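Friday, October — small parts bench

Started at 11. Barış finally brought the compartment boxes from Drestmont, the clear ones with six places and a hinged lid. I want to use them for the Lalovley fasteners, because the old paper cups fall over every week and then we have a mixed pile again. Tülin asked for one type of screw per compartment and no exceptions, and I agree with her.

I covered the table with a big sheet of white paper before sorting. On the light wood the small washers are hard to find, on the paper they are much easier. Please leave the paper there until next week, Arlo, also if it looks a little dirty.
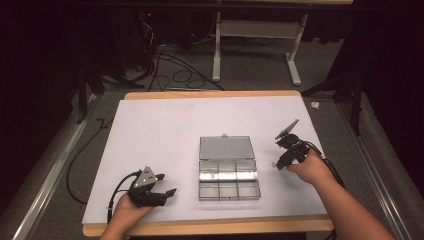

The order I decided with Tülin: long screws in the far row, short screws and washers in the near row. The nylon spacers go last. We have nearly 300 of them, too many for one compartment, so put in 50 and keep the rest in the bag.

Labels are still missing. Yakubu has the label printer in his room, I will ask him after lunch. The label should go on the front wall of the box — on the lid it is not readable when the box is open.

To order: 2 more boxes, same size.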